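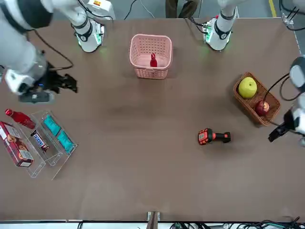 Storage notes, continued from November. The wicker basket is now the fruit basket and nothing else. I had been keeping small hard items in it as well, and apples bruise against those. The weave also traps crumbs, so it gets shaken out every 7 days.

The pink plastic basket has perforated sides and can be rinsed under the tap. It takes bottles, provided they stand upright. Empty, it weighs 200 grams on the kitchen scale.

The clear stand was the harder decision. Kenneth Mackay wanted it for the Brita jug, but a full jug is too much load for angled legs. I tried it with one boxed item and a few light things on top.
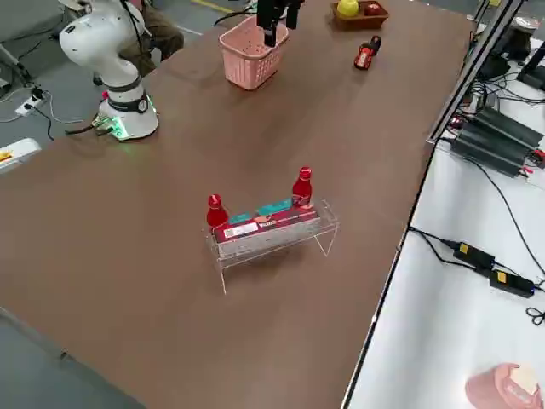 Clear stand with the red box on top and a red bottle at each end.

The bottles keep the box from sliding, but the arrangement wastes most of the surface. Flat boxes hide whatever is underneath them, and anything resting on the lid has to come off before the box can be opened.

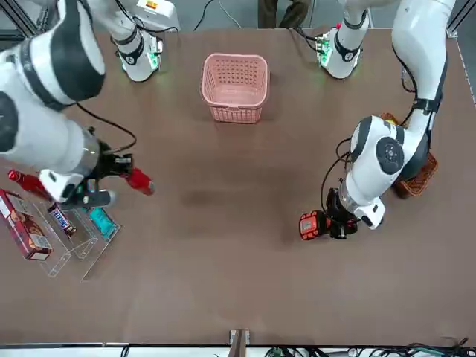
Snacks do better on a slope. A bar leaned back in a slot can be read from a chair and pulled out with one hand, and the packets beside it stay where they are. I allow 3 slots for snacks. Anything beyond that goes back in the cupboard.

Still to do: felt pads under the wicker basket, and a permanent place for the yellow ball.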